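February 22, 2022

Back at Prelville by eight, carpet still smelling of whatever they clean it with. I had promised myself I would not write in here again until the planner did something I could believe. It has not, so I am writing anyway.

The new grasp planner went in last night. Release notes say "improved stability on thin objects." I have read that sentence, or one like it, in every release since August. What changed, as far as I can tell from the diff, is that the closing speed is now a function of the pose confidence, and the pose confidence is a number the perception side makes up. I say makes up because I went looking for where it comes from, and it is the old score squared and clipped. Squaring a bad number does not make it a good one. It makes the plots look calmer.

I ran the log viewer over the first batch before lunch. 483 planning calls. Of those, 17 came back with no solution, and I was pleased with that for a few minutes until I looked at the ones that did come back. In 11 of them the arm plan was fine and the hand plan was fine and the two had been computed from different snapshots of the table. The timestamps were not even close. The merge step takes whichever message is newest from each topic and calls it a pair. I wrote a comment in that file a year ago saying this would bite us. The comment is still there, under somebody's tidier indentation.

Cards are a rotten thing to plan for, which is why I like them as a test. A card flat on a table is nearly nothing to a depth sensor. The plane fit swallows it, so the segmentation falls back on color, and then you are trusting a yellow blob and the room lights. With a card held in the fingers it is the other way around: the hand hides most of the thing it is supposed to be holding, and the tracker fills in the rest from memory. It will report a held card with great confidence after the card is gone. I would like it to say "don't know" more often. I have asked for a third state besides held and not held, and the answer is always that the downstream code expects a boolean. Then fix the downstream code. 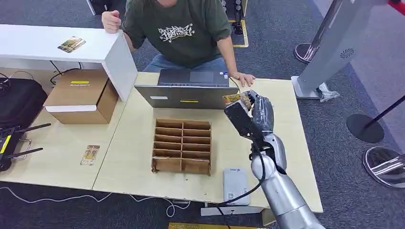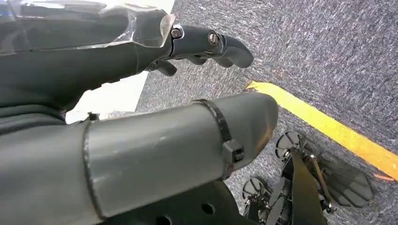 Spent the afternoon on the merge step. My version refuses to pair anything more than one cycle apart and throws an error the operator can read. It is slower. It also fails a lot more, and I expect to hear about that, because the dashboard from Meireles counts a refusal the same as a drop. So a planner that guesses and gets lucky scores better than one that waits for a fresh frame. I do not know who thought of that metric but I would like to play cards with them for money.

Filipa Brandão read my change before she left and was not impressed. According to her I am fixing the symptom. The snapshots drift apart because the wrist view and the head view are stamped by 2 clocks, and no amount of strictness in the merge will help if the stamps themselves are wrong. She thinks I will reject good pairs and let bad ones through, and feel virtuous the whole time. She wants the clock offset estimated at startup and logged with every run, and she wants it done before anyone touches the planner again.

She may be right. I checked the offset on one run by lining up a jerk in the joint readings with the same jerk in each view, by eye, which is a terrible method, and it was not zero. It was also not constant, which bothers me more. If it wanders during a run then her estimate at startup is stale by the end of it, and we are both wrong in different ways.

I did not tell her that yet. I want a second run first - I have been the person who shouts about drift and then finds a dropped packet.

Palesa Botha wrote from Plemholm asking whether the new planner is ready for them. I started three replies. Sent the one that says no, with the log attached.

The Sikard driver also wants updating and I am leaving it alone. One unknown at a time. Tomorrow: same cards, same planner, old merge, offset logged every few seconds. Then the same again with mine. If the two come out equal I will take my change back out and eat the afternoon.

Left my notebook charger there. The laptop one too, I think.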